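Bench notebook, evidence unit, August

8:40 a.m. Coffee machine in the intake room is out again, so allow for that when reading my handwriting.

Picked up the Stalside fraud phones where Julián Lozano left them. His handover note read, in full, "mostly fine." There are 7 handsets in the batch and the warrant return is due before I go on leave, so mostly fine will have to become a bit more specific.
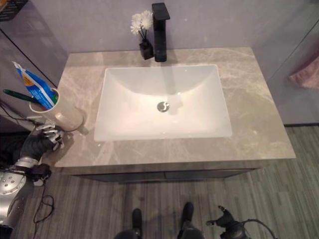
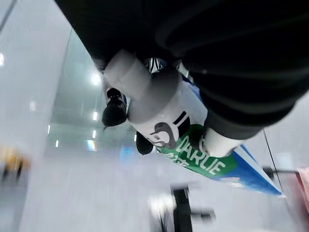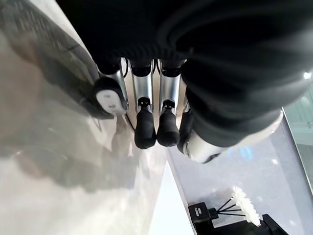
Does the Stalside warrant cover the cloud backups as well as the phones?

Only the phones. The backups need their own warrant, and Adelmo Marino in the prosecutor's office has the draft. Don't open a synced folder just because the handset offers to. The handset is very friendly and doesn't have to testify.

9:30. Started with handset 4. Write blocker on, airplane mode confirmed, battery at a level I'd call optimistic. Pendau read it on the second try. The first try ended with an error message containing the word "unfortunately" and no other information.

11:15. Message export is 3,000 lines, and a great many of them are the suspect telling the victim that the refund is "processing." Same wording each time, same typo in "recieve." Saved the typo as a search term. It hit on handsets 2 and 5 too, so somebody was either sharing a script or went to the same bad school.

Compared hashes against the intake sheet. All good apart from handset 6, where the sheet has a zero and the software has a letter O. Checked the original label: zero. Fixed it in ink, initialed it, and left the old entry readable, as Adelmo likes to remind us after the Escobar hearing, where an hour went to a bottle of correction fluid.

1:50 p.m. Dinerum gift card records came in from the retailer as a scan of a printout of a spreadsheet. There are 200 card numbers, slightly tilted. Text recognition turned every 8 into a B. Asked for the native file and was told it would be escalated - I've put it on the list with the other things that are being escalated.

3:20. Matched the first page of cards by hand against the photos on handset 2. Good matches so far. Won't write up a total until the native file shows up.

Left to do: handset 7 (cracked screen, no passcode on the sheet), ask Julián what "mostly" meant, return the blue evidence bags to the locker and sign the log for them this time.

4:45. Julián says "mostly" meant handset 7.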